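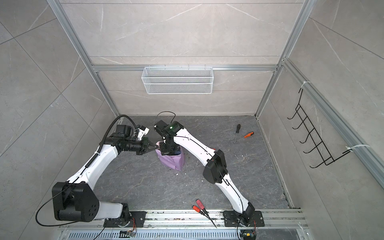
Mulden, 5 Jun 2019

I've killed more sweet peas than I care to admit, and nearly all of them went the same way: sown in shallow cells, roots in a knot by week three, sulking in the bed until the heat finished them off. So when people ask what we'd save first if the shed caught fire, I say the Greder deep pots. Soudabeh says the cash box, but she's the sensible one.

The Greder is a tall, narrow pot that opens down one side like a book. You fill it closed, sow into it, and when the seedling is ready you pop the catch and lay the whole plug into the hole without touching a root. It's 5 inches deep, so a sweet pea or a lupine has somewhere to go. The ribs on the inside run straight up and down, and they do stop the roots circling — I've opened hundreds by now and only had a couple of corkscrews, both in pots I'd forgotten about for far too long.

We sell them singly or by the tray. The Fanik tray is the one that fits (older Fanik trays had a raised lip, and the pots rock in those, so please check before you order pots on their own!). Full trays get heavy once they're watered. Carry them with two hands, level, and don't do what I did on the back steps.

**What I fill them with**

Balaskas seed mix, sieved once, with a handful of grit per bucket. Plain garden soil packs down too hard in something this narrow. Tap the pot on the bench twice as you fill, top it up, water, then sow. Two sweet peas to a pot, pushed in to the first knuckle. I don't soak the seed anymore and I can't say I've noticed any difference.

**How long they last**

My oldest batch is on its sixth season. The catches are the weak point, and cold makes them stiff, so warm the pots up indoors before you go yanking at them in early spring. A rubber band does the job if a catch snaps. We also keep spare catches in a jar by the register and you can have a few for nothing, just ask.

**Ordering**

- Single pot: item 2751
- Tray of pots with Fanik tray: item 270
- Colors: green or black (the black ones warm up faster, the green ones look nicer, I have both)

We brought in 3000 pots this year and I thought that was silly, but the shelf is already looking thin. The next delivery is due in September, in good time for fall sowing, which is when I'd start sweet peas anyway if your winters are mild. Soudabeh Tehrani looks after the orders and she'll hold a tray for you if you leave your name and a phone number. Pick up at the side gate — the front one sticks.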